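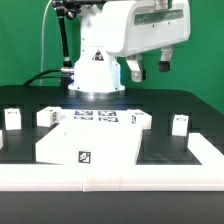 Teaching cell, arm at rest height, gripper open.

PRE-SESSION CHECK, HAND GUIDING AND REMOTE CONTROL
Plullard bench, 29/05/2018. Checked by Marta Sirko

1. Base seated and bolted: OK. I gave it a good shove and nothing budged.
2. Warning triangle on the base readable: OK.
3. Cables clear of the elbow: OK, with a nag. Whoever guides the arm by hand, please watch the thick black one on the left! I tugged it last time swinging back too fast.
4. Speed cap in remote mode set to 150 mm/s: OK now (it was still on the Okberg settings, so I changed it).
5. Stop button within reach of the person teaching: FAIL, then OK. It had wandered over to the far desk again. Moved it back, tested it 2 times.
6. Arm holds position when you let go: OK. I waited 10 seconds and saw almost no sag. 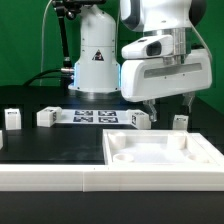 Fingers and blocks, marker sheet in the middle, tray at front right.

7. Finger screws snug: OK.
8. Markers flat and clean: OK. Wipe with a dry cloth only, please, the spray makes them shiny.
9. Tray fixed down: a bit wobbly when I pressed on it, so I added fresh tape. Go in slowly with the joystick until Goodwin sends the clamps.
10. Hands out before playback: still the one I worry about most. Say "clear" out loud, even if you're alone (yes, I do it too).

Next grease check is at 2,000 cycles.

Questions: Stirnau Lab Safety Desk | © 2018 Stirnau | Back to top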